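This file covers the Erkard teardown cell: how it is set up, what we check, and what I don't believe about it yet. It doesn't cover the Mondow planning software.

## Gripper

Mondow's setup sheet says the fingers need checking "periodically." I don't know what that means, so we check the finger plate screws before every session. A loose one shows up as a missed grasp long before anyone can feel play in the joint. Drive carriers are the hard case. The fingers have to meet the front of the carrier squarely, and a small error in the wrist offset is enough to spoil it. 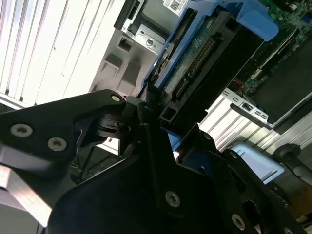
Hina Kazmi thinks I'm blaming the offset for what is really cable drag. Her note in the September log reads: "Re-route the bundle first, then recalibrate. You did it the other way around and learned nothing." Fair. Both orders are now in the log, and 20 attempts each is too few to settle it.

## Setup

1. Lay the tower on its side on the worktable, side panel off, interior facing up.
2. Put the parts tray to the left of the case. Don't swap sides without re-teaching the place positions.
3. Run the wrist calibration. If the residual is over 4 px, run it again.
4. Move through the full reach at low speed and watch the cable. 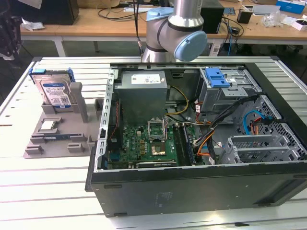 Step 3 passes more often than it should. We had 67 calibrations marked good, and 27 of those needed a manual nudge before the first pick. A check that lets that through isn't checking much, so treat `calib_ok` as a hint.

## Known problems

- `Virk` logs a grasp when the fingers stop closing, whatever they stopped on.
- The Cuto finger pads are sold as long-life. No wear data came with them.
- Notes before October 2025 use the old tray layout.

Corrections go in `notes/cell.md`, with the log attached.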